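Luletti Comics-to-Screen Index
Notes for people using the data 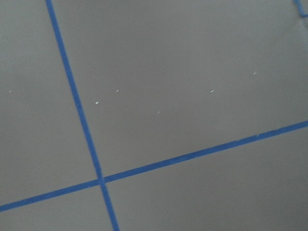

What is in this index?

A list of comic books, newspaper strips and graphic novels that were picked up for television or film, with one row for each deal, whether or not a show or movie ever came out of it. There are 1000 rows in the current release, and each one has a source you can go and read for yourself.

I started keeping this list because I love comics and I kept losing track of which ones were supposed to be turning into cartoons. A title would be announced with a lovely bit of concept art, everybody at my local shop would get excited, and then three years would go by without a word. After a while I wanted to know what had become of them all, and the spreadsheet grew from there (and grew, and grew – my apologies to anyone who opened the early versions).

Files

titles.csv is the main table and the one most people want.
sources.csv holds the announcements, interviews and trade notices behind each row.
people.csv lists writers, artists and showrunners, spelled the way they were credited in the source.
changes.txt is a plain log of corrections, newest first.

Columns in titles.csv

work_id: a short code that stays the same from release to release
title: the name of the comic in its original language
title_en: the English name, if it was published under one
format: strip, single issues, graphic novel, web comic, or album
deal_type: option, purchase, or made by the rights holder
screen_form: live action, animation, mixed, or unknown
status: announced, in production, released, shelved, or quiet
last_heard: the year of the most recent source

A word about "quiet," as I get more mail over that one than everything else put together. A row is marked quiet when 3 years have passed with no new source. It doesn't mean the project is dead. Odden sat in the quiet pile for ages and then came back as a 15-part animated series, much to my delight, so please don't read the label as bad news!

How rows get added

Most come from reading the trades in the evening with a cup of tea. The rest come from readers. Darcy Tipoki sent in 30 European albums in one go this July, complete with page references, and also sorted out the long muddle over Wimel, which I had entered twice under two spellings. Both old codes still work and point to the same row.

Known gaps

Coverage of web comics is thin before they began to be printed as books. Manga is left out entirely, as the Bajpai list already handles it with far more care than I could manage. Budgets and fees aren't recorded, even when a source mentions them. Dates for older newspaper strips are sometimes only good to the year, and in those rows the month is blank.

Using it

You are welcome to use the tables for articles, school projects, podcasts or plain curiosity, so long as you credit the Luletti index and mention which release you used. If you find a mistake, send me the work_id and a link to something that shows the right answer. I do read everything, though it can take me a while to reply when a big convention is on.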